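Questions about teaching by hand: the Presilen hand grippers

We receive many letters from people who start with the Presilen hand grippers, and the same questions come back often. The answers on this page are written by the Gudamura workshop. If your question is missing, please write to us and we will add it.

Do I need a robot to begin?

No. You hold the grippers yourself and do the task with them, and the camera on each gripper records what the robot would later see. The robot comes into the work only when you want to try the trained programme. 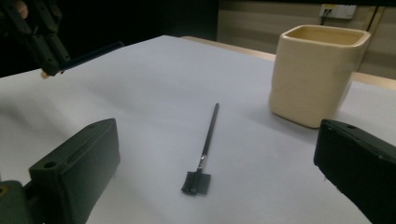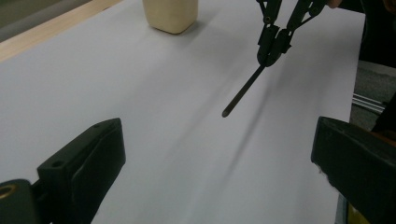
Which task should I teach first?

We advise a small table task with few objects and much free space between them. Many beginners choose folding clothes, and after two evenings they are tired and a little sad. A thin stick or handle is a better teacher, because you learn quickly how exactly you must close the fingers. With a thin dark rod held in the jaws of the second gripper, over white paper, you can judge the angle well before you lower your hand. Do the movement slowly the first ten times and do not record these. After that your hand becomes calmer and the recordings are more alike.

How many recordings must I make?

For one simple task with the objects always near the same place, 100 good recordings were enough for us. When we allowed the objects to stand anywhere on the table, we needed 260. Please understand these as our own numbers. Your table and your patience are different.

May I keep a recording where I made a mistake?

It depends on the mistake. If you missed the object and then took it correctly, keep it. The robot will also miss sometimes, and it should see how to come back. If you dropped the object on the floor, or stopped in the middle to answer the telephone, delete it the same day. Later you will not remember which one it was. In our first collection we had 347 recordings and had to throw away 68 of them, mostly for this reason.

Can two people work together, one gripper each?

Yes, but it is more difficult than it sounds. Two people do not start at the same moment, and one always waits for the other. If you try it, let one person say the start word aloud. Most users are happier with one person holding both grippers.

How should I hold the gripper?

Loosely, with the elbow free and not resting on the table. Turn from the shoulder when you can. A robot arm cannot bend like a wrist, and a movement which is comfortable for you may be impossible for it. The Besholm arm, for example, has difficulty when the gripper comes in very flat and close to the table.

What is the difference between this and remote control?

With remote control you move a handle and the real robot moves at the same time, in front of you or in another room. Every movement you record is one that the robot can do, and this is the big advantage. It is slower, and you do not feel the object. We use the hand grippers for most tasks and remote control for places where the arm has little room, for example inside a cupboard.

Does the light matter?

More than people expect. Record in the morning and also in the evening with the lamp on. If all recordings have the same light, the robot may work well until the clouds come. Shadows of your own arms are no problem, but do not stand directly before the only lamp.

Which file format do you accept?

The Flores programme saves everything in one folder for each recording. Send us the complete folder and please do not change the names inside. We cannot open folders from the version before October, so update first.

Do you lend the grippers?

Inside the country, yes, one pair for four weeks. You pay the post in both directions. Please return also the small bag with the spare screws.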